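The Lights Over Kerkitz, by Kwadwo Mahama
Reviewed June 7, 2021

Mahama's second book covers a run of sightings reported above the village of Kerkitz one January, when 70 people wrote to the local paper about lights moving slowly over the reservoir. It is 195 pages long and I read it in two evenings.

The first half is the better one. Mahama went back to the letters themselves and prints a good number in full, spelling mistakes included. The Baidoo family's account, written by three people who plainly did not agree with each other, is worth the price alone. He also gives the weather for each night, which too few writers in this field bother with.

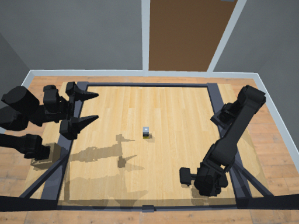

A small block on a plank tabletop, with a robot arm to the left.

The second half moves on to the Mudari stones and loses its way. Mahama wants the lights and the stones to be connected – he says so often – but the link rests on one remark by a retired surveyor. Two chapters could have gone.

There is no index, and the maps are too dark to read. The paperback from Cokoritz is well bound, though, and the notes at the back are thorough.

Worth buying for the first 100 pages. I would borrow it for the rest.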